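Trorkeck opens its handling lab to visitors, and keeps the demonstration short

Liliana Sorrentino, who runs liquid-handling automation at Trorkeck, scheduled the open day for 31st May and limited each demonstration to a single bench. The program covered pick-up, transfer and return of plastic labware by a two-finger gripper. Dispensing was left out.

"Dispensing is a solved problem if you buy the right pump," she said before the first group came in. "Picking up a cylinder that was put down by a person is where most of our faults are logged."

The group's log stood at 3046 grasp attempts when the doors opened. Sorrentino did not give an overall success rate. She said the attempts had been made under different force settings and that a combined figure would mean very little.

Graduated cylinders were added to the set in April. They are tall for their footprint, and a clear wall gives a depth sensor little to work with. The current routine uses the view from the wrist to find the rim, then closes the fingers on the body below it.

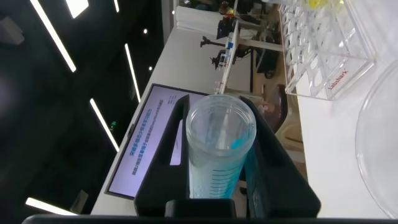

"We treat the rim as the reference," Sorrentino said. "The graduation marks help a little with orientation, but the software does not depend on them. If you turn the marks to the far side it should still run."

Visitors asked mainly about grip force. Jericho Dela Peña, who wrote the force controller, told them that the fingers close in 2 stages: a fast approach, then a slow one that stops on motor current. Plastic tolerates a wide band. Glass does not, and the glass profile was disabled for the day.

He was asked whether the slots in the fingers were there to save weight. "Partly. They also let us see past the finger from the wrist. The solid version blocked too much of the bench."

Lighting was the other recurring topic. Ceiling strips and a large display both reflect off clear plastic, and Dela Peña said that reflections had been mistaken for rims in early trials. The team now takes 5 exposures before each approach and discards any edge that does not appear in all of them. This adds time to the cycle — he would not say how much, as the code is being rewritten.

Imelda Ambrosio, visiting from Floltport, wanted to know how the system would cope with a crowded bench holding racks and dishes. Sorrentino said the planner keeps a clearance zone around each item it recognizes and refuses the move if the zones overlap. Open Petri dishes are harder for it than racks.

"It is conservative," she said. "A refused move costs a technician a walk across the room. A knocked rack costs a morning."

The next item on the list is handover between two arms, which Sorrentino expects to take more than 7 weeks. Floltport has asked for the gripper drawings. Dela Peña said they will be released once the finger mounting has been revised, with the screw pattern changed to match the older wrist plates.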